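Plindard: repair tickets from Sturthorpe, typed up

I typed up a box of paper repair tickets and turned it into a dataset. It took me most of a winter of evenings and I'd love for somebody to use it! The tickets come from the counter of Tahiri, a small fix-it shop in Sturthorpe that took in clocks, sewing machines, mixers, fishing reels, hand drills and anything else a person could carry through the door. Each ticket has what the customer said was wrong, what the shop found, what was done and what it cost.

The thing I wanted to get at is how people talk about broken stuff. A customer says "it growls when I go backwards" and the bench writes "2nd gear chipped, replaced." Those two lines sit on the same slip of paper, in two different hands, and I find that pairing endlessly fun to read.

Current version: 3, posted May 4, 2020. Earlier versions had the prices in the wrong column for a whole stretch of tickets, so please throw them out if you still have them.

What you get

tickets.csv is the main file. It has 561 rows, one per ticket, and 15 columns.
words.csv is a glossary of 144 bench words and abbreviations with my best guess at what each one means.
NOTES.txt is my running diary of typing decisions. It's messy. I left it in anyway (you may want to know why ticket such-and-such reads the way it does, and the answer is usually in there somewhere).

Everything is UTF-8, commas between fields, double quotes around anything with a comma in it. Dates are stored as text, year first. If you open tickets.csv in a spreadsheet it will try to turn the ticket numbers into dates, which drives me up the wall, so import that column as text.

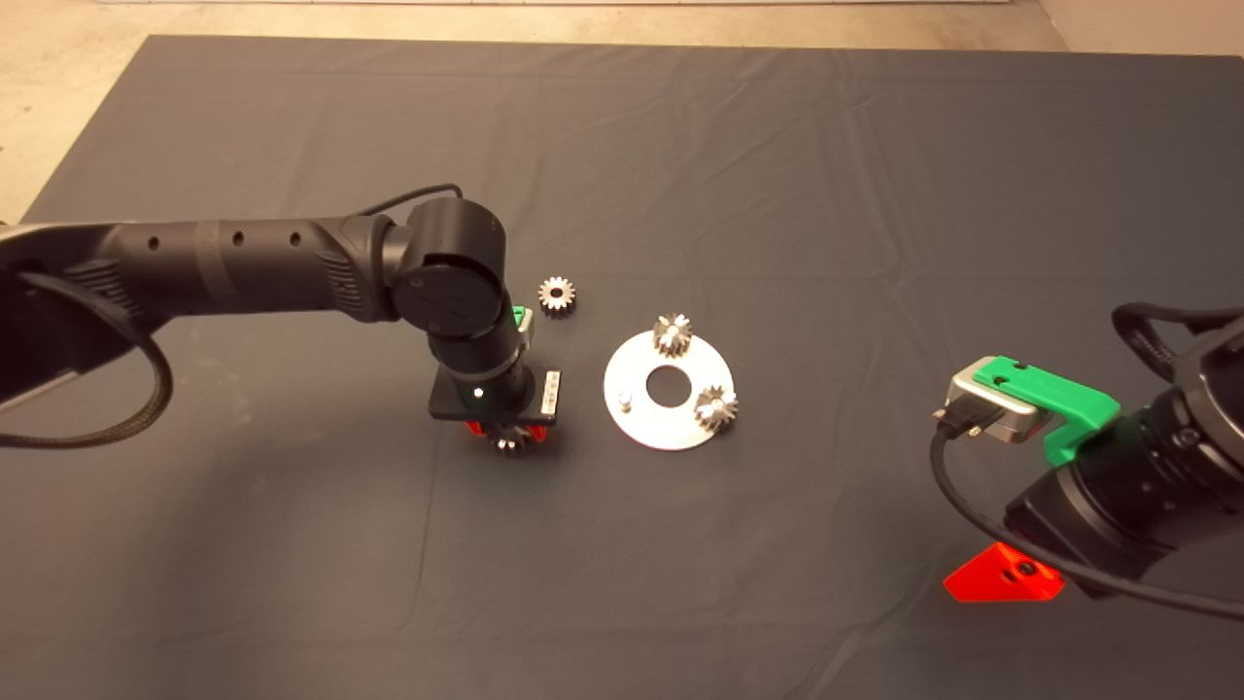 Can I use the customer lines without the bench lines?

The customer lines are in a column of their own called said, and you can pull them out and use them alone. A lot of the short ones won't make much sense by themselves, though, so I'd keep ticket_no alongside in case you need to look back.

The columns people ask me about

said: the complaint, word for word as the counter wrote it down. I kept the spelling. "Clunky" shows up as clunkey, clonky and, one time, klunk-ey with the hyphen.

found: what the bench wrote. Often two or three words. Blank if the slip was blank, and I mean really blank, while [unread] means there was writing there and I couldn't make it out.

did: the repair. "Cleaned, oiled" is the all-time favorite by a mile. When the bench crossed something out and wrote over it, I kept the final version here and put the crossed-out part in did_struck.

kind: my own sorting of the object. Clock, sewing machine, kitchen, reel, tool, toy, other. I made these up as I went and "other" got a bit fat. A music box is under toy and a barometer is under clock, and I'm happy to be argued with on both.

paid: the price on the slip as a plain number. A few slips say "no chg" and those are 0. A few others say "see Mon." and those are blank, because I have no idea what happened on Monday.

hand: A, B or C, for whose handwriting I think it is. Treat this one with care. A and B are easy to tell apart (A presses so hard the pen nearly goes through), but C could easily be two people, or B on a bad day.

Parts of the glossary I'm proud of

The bench at Tahiri had its own language. "Dry" means it needs oil, fine, everybody would get that. "Sad" took me ages. It's written on clocks mostly, and after lining up every ticket with the word in it I'm fairly sure it means the spring still works but has gone weak. "Walked" means a part slid along its shaft to where it shouldn't be. "Married wrong" means somebody before them put in a gear that didn't match its neighbor, so the teeth rode up on each other and wore down.

There's a whole family of gear words, as you'd guess from a shop like that. Spur, worm, bevel, crown, all spelled however the mood struck. "Str. cut" is straight cut. "Cookie" is a flat thin wheel from a clock, and I only worked that out when one slip had "cookie (wheel)" on it, bless whoever wrote that. Tooth counts show up as a number with a small t after it, and I've left those as they are in the found column. 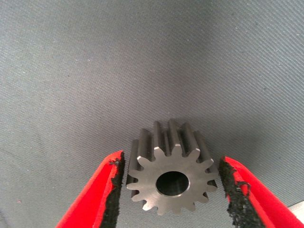
Spur gear on gray cloth.

If you know the trade and one of my guesses is silly, please say so. There's a sure column in words.csv with high, medium or low in it, and the low ones are begging for help. I'd especially like to hear from anyone who knows what "give it the Mastimo" means. Mastimo was a brand of oil the shop carried, so it might just mean "oil it," but it turns up on a couple of kitchen scales where oil would be a strange thing to do, and once on a music stand.

How it was typed

By hand, by me, at the kitchen table, with Anas Zerouali reading the slips out loud on the evenings he was free. We tried some text recognition early on and gave up inside of an hour. Carbon paper, three inks, coffee rings. After the first pass I put the whole thing away for a while and then reread every slip against the file in February, and that's when the price column mess came to light.

Typos that are mine are bugs. Typos that are the shop's are data! If you aren't sure which is which, look for the column called as_is. It's 1 when I checked an odd spelling against the paper and it really is written that way.

Names, phone numbers and street names are gone. I took them out at the typing stage, so they were never in any version of the file. Where a customer is mentioned inside a sentence you'll see [name], as in "belongs to [name]'s mother, be gentle." The family behind the shop read the whole file before I put it up and asked me to drop a handful of tickets, and I did. Those numbers are skipped, with no placeholder row.

What it's good for, and what it isn't

It's nice for looking at everyday words for sounds and motion. Growl, click, skip, drag, catch, whine, slip. It's nice for teaching too, being small enough to read in a weekend. You could also use it to practice cleaning up dates, heaven knows.

I wouldn't use it for prices. The slips don't say when parts were extra, and regulars clearly got a break. I also wouldn't use it to say which kinds of machines fail the most, as these are only the tickets that got kept, and I can't tell you how they were picked. There's a long gap in the middle of the numbering where a second box must have been. If it's in an attic in Sturthorpe, I'd very much like to meet it.

The sewing machine tickets are the best part, if you want somewhere to start reading. The complaints get long and personal. One lady's note about her bobbin runs onto the back of the slip and ends with a recipe (kept, in said, all of it).
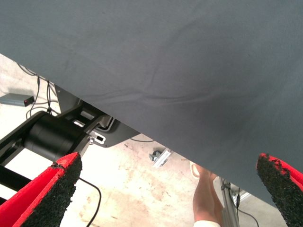
Fadwa Salem wrote to me that I'd been too quick to lump "skips" and "jumps" together in the glossary, and that on a sewing machine a skip is a missed stitch, while a jump is the cloth moving when it shouldn't. She also said the long tickets ought to keep their line breaks.

She was right on both counts. The two words have separate entries as of this version. Line breaks are marked with a slash and a space on each side, so if you want them back, swap the slashes out. Fractions on the slips are written with no spaces (1/4, 3/8), so they won't get caught.

Known problems

The kind column has a few rows I keep changing my mind on.
Hand C, as I said.
Some ticket numbers were used twice by the shop. I added a or b to the end.
Two fishing reel tickets have the complaint and the repair on the same line with no gap. I split them where it felt natural.

Reuse

Take it, change it, print it on a tea towel. A credit line is nice: "Plindard repair tickets, typed by Maribel Cuadros." If you make something from it, send it my way and I'll pass it along to the family.

Fixes are easiest for me one ticket at a time, with the ticket number in the subject line. I get to them on weekends.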